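Can You Teach a Robot to Fold Your Sweater?

Ask a robot to weld a car door and it will do a beautiful job all day. Ask it to pick up your sweater and you may be there until December.

It sounds unfair. A sweater is soft, it doesn't bite, and you can deal with one in about four seconds (or drop it on the floor in one). So what makes it so hard for a machine?

The trouble with floppy things

A car door is the same shape every morning. A sweater has a new shape each time somebody throws it down. The sleeves wander off. The neck hides. Pull one corner and the rest follows, or doesn't, depending on its mood.

People learn to handle cloth when they are very small, mostly by pulling it off tables. Robots have missed out on all that, so somebody has to show them.

Meet the Prulus

The Prulus is a kit made by a company called Prurnetti. It is a robot's hand without the robot. You hold it, you squeeze, and two blue finger pads close on whatever is between them. A camera on the tool records what the pads are doing.

Later, a computer studies the recordings. If it sees enough of them, a real robot arm wearing the same kind of hand can try to copy the moves. Think of it as learning to dance by watching somebody's feet – thousands of times, with no music.

How many times? Laiba Minhas, who runs the laundry lessons at Prurnetti, says her group recorded 2,105 tries at picking up clothes before they felt ready to test a robot. The robot's first attempt was to lift a sock. It lifted the bedspread.

Is it any good?

We borrowed a Prulus and let our testers loose on a bed. The good news is that you get the hang of it in a few minutes. Squeeze to grab, let go to drop. The pads hold fuzzy cloth well.

The bad news is that you only get two fingers. Try folding a sleeve that way and you will start to feel some sympathy for lobsters. The tool also gets heavy, and Joaquim Henriques, our oldest tester, wanted a rest after 16 grabs. He said it was for his arm. He had a sandwich in it.

At $475, it is a lot of pocket money. The kit is really meant for schools and clubs, and a grown-up has to set up the software, which may involve sighing.
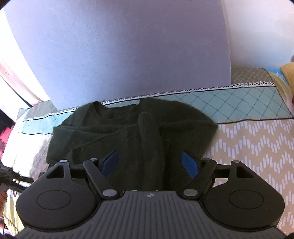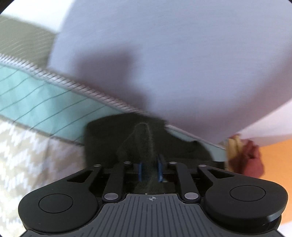
Photos: Bakilana Kids / Prulus test

Look at the blue pads. They are wide open over the dark green sweater in the first photo, and pinching a fuzzy dark cloth in the second. Open and closed is all the hand can do, so the clever part is choosing where to pinch. Try it at home with one finger and a thumb, and a sweater of your own. Your bedroom floor may already have one.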